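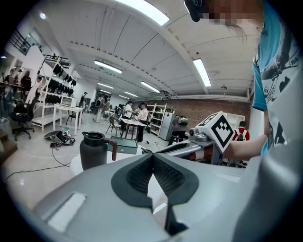

Black jug and green box on the round table

Session 5: File Permissions and Who Gets to Be Root
Handout to go with the lecture, S. Ikonen

Welcome back, everyone. Last time we spent most of the hour on passwords and how they are stored, and I promised we would get to what happens after somebody has logged in. So today is about permissions, which I will admit is a topic I'm fonder of than most people are. Please read sections 1 to 3 before the lab. Section 4 can wait until you have your own account on the Pleselow machine.

1. Users and numbers

When you log in, the system looks up your name once and after that it mostly forgets it. What it carries around is a number, the user ID. On the lab server, ordinary accounts begin at 1000, and anything lower belongs to services such as the print queue or the mail program. Root is always 0. If you type id at the prompt you will see your own number along with the groups you belong to, and it's worth doing that right now, while you have this page open, so the rest makes sense.

Every file has one owner and one group. Every running program (we will say process from here on) has an owner too. When a process asks to open a file, the kernel compares the two and then looks at the permission bits.

2. Reading the permission bits

The listing you get from ls -l starts with something like this:

-rw-r-----

Skip the first character, which tells you the kind of file. Then come the rights for the owner, the rights for the group, and the rights for everybody else. In this case the owner may read and write, the group may only read, and other people get nothing at all.

A point that trips up half the class each February: the kernel stops at the first set that fits you. If you own the file and the owner bits say no, you are refused, even if the group bits would have let you in. Try it in the lab with a scratch file – it feels wrong the first time.

Directories use the same letters with a different meaning. Write on a directory means you may add and delete names inside it, so you can delete a file you aren't allowed to read.

3. When a program borrows somebody else's rights

Some programs have to do things their user can't. Changing your password is the usual case, as the password file belongs to root. The old answer is the setuid bit, which makes the program run with the rights of its owner instead of the person who started it. A bug in such a program hands those rights to whoever finds it, so keep the list of them short.

4. Lab: the Flastusis backup tool

Flastusis is the little backup program we use in this course. Your copy was installed badly on purpose. Find the following and write down what you would change:

- the configuration file that anyone can edit
- the helper program that runs setuid root
- the log directory, and who can delete from it

Start on line 197 of the install script and work down to line 429. Walczak's chapter on access control is a good companion if you get stuck, and the Puvovik wiki has the commands spelled out.

Written answers are due April 6, 2021. Bring questions to my office before then, even small ones – I would much sooner talk it over than mark it wrong.

Seija Ikonen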